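Practice on a screen before the arm arrives: Trolix Bench on test

March 22, 2023

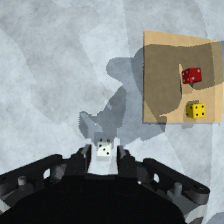 According to Minhas, which sells the package alongside its own grippers, most small workshops buy a robot arm first and find out later how long it takes to set up a simple pick. The firm's view is that the early hours are better spent at a desk, where a dropped part costs nothing.

Trolix Bench is a simulator sold by yearly subscription. You load an arm and a gripper, put some objects on a surface, and write or record the moves needed to shift them. The program works out contact, friction and lighting, and gives you a view from the gripper as well as one from the side of the bench. It runs on an ordinary office computer with a decent graphics card. We used it for most of February at a shared workshop in Juvelholm.

Setting up took an afternoon. The installer is large and asks for a restart 2 times, and the licence key has to be typed in by hand. After that the program opened without trouble every day. The menus are plain and the text is big enough to read from a standing position, which helps if you have a real controller on the bench beside you.

The starter tasks use dice. In one view there is a red die and a yellow one on a tan board, with a white die off the board and a two-fingered gripper coming in from the bottom. It is a sensible choice of object. A die is small, has flat sides and can sit at an awkward angle to the fingers, so the gripper has to be turned before it closes. The pips also give the vision tools something to read.

There are 19 tasks in the standard package. The first few ask only for a pick and a lift. Later ones ask for a die to be set down on a marked spot or moved between surfaces, and the last group changes the light while the arm is working. We finished all but two. Both of those involve stacking, and in both the top die slid off more often than we thought it should. Trolix says the friction settings can be changed in the task file. They can, but the manual gives them half a page.

Shadows are handled better than we expected from a package at this price. They fall in large, uneven shapes and can darken part of an object's background while leaving the rest bright. Anyone who has had a vision system fail when the sun comes round will see the use of that. The edges look blocky close up, and there is no setting to smooth them.

The main rival is Wirnard, which costs more and comes with a wider choice of arms. Wirnard is the better buy for a firm with several makes of robot on the floor. Bench supports seven arms, all of them small, and adding your own model means editing files by hand.

Support is by email. Our questions were answered within two working days, and the replies were clear. The subscription covers one computer, and moving it to another means asking for a new key.

For a college or a small shop planning its first arm, Bench is worth the trial period. Check the list of supported arms before you pay.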